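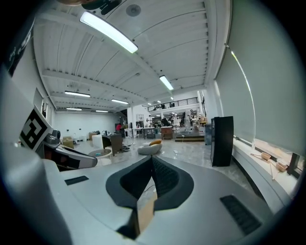
Can a waived player join a playoff roster?
Asked by Vasco Amaral, Apr 27, 2022

Our rec league in Draltstead just lost its best point guard to a buyout (yes, we have those, it's great fun!) and he wants to sign with my team. We start the playoffs in 7 games. Is he eligible?

2 answers

Heloísa Rangel
Love this question! Check the waiver date in your rulebook. Most leagues that copy the pro setup have a cutoff -- if he was released before it, he can sign with you later and still play in the postseason. If he was released after it, he can suit up for regular games only. Ask for the release form in writing and send it in with your roster sheet.

Horácio Correia
depends on the league. ours had no cutoff till last July and it was wild, guys switching teams every week. sign him!!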